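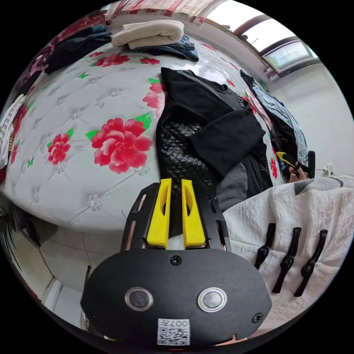 *Attachment 1: the mattress, peony side up*

**Ticket 1778: Booking calendar double-books the guest room**

**Status:** solved, leaving it open a bit longer
**App:** Werkska desktop, syncing to Avodon

Hi again! So I run a little guest place called Dustgate, and I keep all my bookings in Werkska, which then pushes everything over to the Avodon listing so people can see which nights are free. It worked great all spring. Then in July it started letting two different parties book the peony room (we name the rooms after the bedding, don't ask me what happens when I buy new bedding) for the same night. I only caught the first one when I got two "can't wait to see you!" emails in one morning.

What I'd already tried before writing in:

- Logged out and back in on both ends
- Hit "Sync now" more times than I want to admit
- Cleared the cache in the browser
- Deleted the peony room on Avodon and added it again (please don't do this, I lost all my reviews for that room for a whole afternoon)

None of it helped. The status light stayed green the entire time, so as far as the app was concerned everything was wonderful.

**Update, 9:40 am**

Okay, your first reply asked for the sync log. Took me a while to find it, it's under Settings, then Connections, then the tiny gray arrow. Most of it is lines like this:

```
push ok room=peony nights=2
push ok room=peony nights=2
push skipped code=199 room=peony
```

I looked up code 199 in the help pages and got nothing. The search gave me an article on changing my currency.

I also noticed the skipped ones are all bookings that start late in the evening. Somebody booking at lunchtime goes through fine. Somebody booking at 11 pm after a glass of wine gets skipped. Does that mean anything to you?

**Update, 1:15 pm**

You asked about time zones and I was all ready to say "no, I checked that" and then I went and looked again. Werkska is set to my time zone. Avodon is set to my time zone. But the *room* has its own time zone setting too?? Who knew! The other rooms were all correct and the peony room was set to something 16 hours off. I'm guessing it happened when I copied that room from the sample listing that comes with a new account, because I never touched that menu in my life.

So the way I understand it, a late booking landed on the wrong date over there, the app saw a date that didn't match, and it just skipped it and kept the green light on. Could somebody make that light turn yellow or something? I'd have found this weeks ago.

**What I did, in case another host lands on this ticket:**

1. Paused the sync
2. Opened the room, then Advanced, then Local time, and picked the right zone
3. Saved, closed the app all the way, and opened it back up
4. Ran a full resync (the regular one won't redo the skipped nights, you have to hold Shift when you click the button)
5. Checked the next month by hand against my paper calendar

The full resync was slow, and it froze on me once at the "Matching rooms" step. I let it sit while I made lunch and it had finished by the time I got back.

**Update, 8:50 pm**

Made two fake late bookings tonight from my phone and both blocked the right nights on both calendars. No code 199 in the log. I canceled them and the nights opened back up too, yay!

One leftover thing: the Athumani plug-in that sends the welcome email still has the old check-in time for the peony room. Is that yours or should I write to them? I can edit it by hand for now, there's only one guest it matters for this week.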